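Setting up the Bedeo desk speakers
Section 2: The audio cable
Last updated May 6, 2019

Right, so by now you should have both speakers out of the box, feet stuck on, and the short lead running between the left one and the right one. If you haven't done that yet, go back to Section 1, I'll still be here. This section is all about the other lead, the thin black one that carries the sound from whatever you're playing music on. It looks like the easy bit (and mostly it is!) but I get more letters about this cable than about everything else in the box put together, so I've written it out slowly.

What you need

The thin black cable from the small bag, with the same plug on each end
Your player, laptop or radio
A soft dry cloth
A couple of Kelo cable clips, if you like things tidy
A clear bit of table

The cable in the bag is 148 cm long, measured plug tip to plug tip. That's plenty for a normal desk. If your player lives on a shelf across the room you'll want a longer one, and any ordinary 3.5 mm stereo cable will do the job. You don't need a posh one. I've tried a few posh ones and I couldn't hear any difference, though one of them did have a lovely braided jacket.

Before you plug anything in

1. Turn the volume knob on the right-hand speaker all the way down, anticlockwise, until it stops.

2. Switch the speakers off at the back. The light on the front should go out after a moment.

3. Turn your player down as well. It can stay switched on.

CAUTION: Please don't skip the volume bit. Pushing a plug into a live speaker makes a horrible crack, and at full volume it can damage the small cones at the top. I did this with my very first pair and they rattled on piano music ever after.

Unwinding the cable

4. Take the twist tie off and keep it somewhere. Let the cable uncoil on the table by itself for a minute before you start pulling at it. It's been wound up tight in that bag since it left us, and if you yank on the ends you'll turn a few loose loops into a proper knot.

5. If it still wants to spring back into a coil, hold it a little way behind one plug, let the rest hang, and give it a gentle turn between your fingers until the twist runs out. Then do the same from the other end. Don't iron it, don't hang a weight on it, and don't put it on the radiator -- yes, all three have been tried by people who wrote to me afterwards.

6. Wipe each plug once with the dry cloth. There's sometimes a bit of film on them from the packing.

Note: Hold the cable by the plug body whenever you can. The place where the thin cable goes into the plug is the weakest spot on the whole thing, and nearly every dead cable I've opened up has broken just there. A gentle curve is fine. A sharp bend right behind the plug is what kills them.

Plugging in

7. Find the socket marked IN on the back of the right-hand speaker. It's the lower one. The upper one is for headphones and looks identical in poor light, so use a torch if you've got the speaker pushed back against a wall.

8. Take one plug (it doesn't matter which, both ends are the same) and line it up straight with the socket. Push until you feel it click. There's a small click and then a bigger click, and it's the bigger one you're after. If you can still see a sliver of metal between the plug body and the speaker, give it another push.

9. Now the player end. Look for the little headphones symbol. On laptops with two sockets side by side, the other one is usually for a microphone, and you'll get silence if you use that.

If you've got the Clerosano radio, its output is round the side, under the rubber flap. The flap is stiff when it's new. Lift it with a fingernail, fold it right back, and make sure it isn't caught under the plug when you push in, or the plug won't seat properly and you'll only hear one side.

10. Switch the speakers on. Wait for the light.

11. Start some music you know well, with the player set to just over half. Bring the speaker knob up slowly until it sounds right in the room. After that, use the speaker knob for your day-to-day volume and leave the player where it is. You get less hiss that way.

Tidying the run

I like the cable to go down the back of the desk, along the underside and back up, but plenty of people just lay it behind the monitor and that's fine too. Leave a bit of slack at both ends, enough that you can turn the speaker round without the plug being tugged. The Kelo clips hold best on a clean surface, so wipe it over first and let it dry. Press the clip down, count to twenty, then tuck the cable in. They peel off painted wood rather too well (paint included), so on an old desk I'd use a loop of string round the leg and leave it at that.

Keep the cable away from mains leads if there's room. Crossing over one is no trouble at all. Running side by side with one for the length of the desk can give you a faint hum, and it'll drive you mad trying to find it.

If it doesn't sound right

No sound at all: check the speakers are on, then check you're in IN and not the headphone socket. Then turn the player up.

Sound from one side only: one of the plugs isn't fully home. Pull each out, wipe it, push it back in until the bigger click. If the silent side swaps over when you wiggle a plug, the cable is on its way out and wants replacing.

Crackling when you touch the cable: same again, and have a look for that sharp bend I mentioned.

Thin, tinny sound: have a look at what you're playing. A CD runs at 1,411 kilobits per second, and some of the files I kept from my student days are a tiny fraction of that. The speakers will happily let you hear it, I'm afraid!

Hum that stays when the music stops: move the cable away from the mains lead. If you're on a laptop, try it with the charger unplugged for a minute. If the hum goes, it's coming from the charger.

Putting it away

If you're packing the speakers up, pull the plugs out by their bodies, never by the cable. Wind the cable in loose loops as wide as your hand, and put the twist tie back on without pulling it tight. Spare cables are in the February parts list at the back of the booklet, next to the feet. 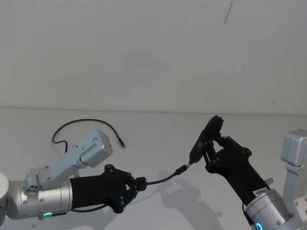 Thin black cable with its small plug. A gentle curve like this one does it no harm.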